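Newsletter > Members' pages > Haruna's corner

The great lampshade hunt

I have spent far too much of this winter thinking about lampshades. It started in November, when the shade on my reading lamp finally gave up (scorched on one side, dented on the other, and with a rip I'd been turning to the wall since we moved in) and I thought, right, I'll pop out and get another one. An afternoon's job! Well.

First I went to Rondow, where they had a whole wall of drum shades and very little else. I like a drum on a big table lamp, but mine is a thin thing with a small base, and with a drum on top it looks like it's wearing somebody else's hat. Then Skerketti, where the colours were gorgeous and I nearly came home with a mustard one — until I held it over a bulb in the shop and my hand went the colour of weak tea. Lovely for a hallway, hopeless for reading.

What I wanted was plain white and cone-shaped, wide at the bottom so the light drops onto the page. I did find one in Bruvum, took it home very pleased with myself, and it didn't fit. The ring was too big for the holder and the whole thing slid down and sat on the switch. If you only take one thing from my corner this month, please measure the ring before you go! Write it on your hand if you have to. A reducer ring costs next to nothing and I now own 2, one of them in the wrong size as well.

Height is the other thing I'd never thought about. My old shade was far too short and I'd been squinting at a bare bulb for years without knowing why my eyes were tired. Sit down in your own chair, with your own cushion, and check you can't see the bulb from there. 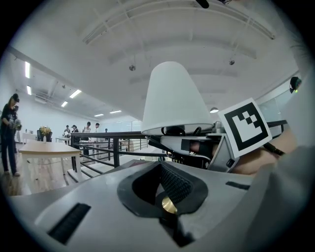
White does show the dust, I'll give you that. I go over mine with a clean, dry paintbrush, top to bottom, with the lamp switched off and the bulb cold. A sticky lint roller is quicker on fabric but I'd go gently near the seam, where the glue on my last one had started to lift.

My neighbour swears by the Kneževič shades, which she says come flat and clip together, so I may try one for the bedroom. If you've got one, do tell me whether it rattles. And if anybody has a use for a reducer ring, it's in an envelope by my front door and you're very welcome to it.

Haruna Fujimoto
31/12/2023

Contact the newsletter | © Members' newsletter | Back to top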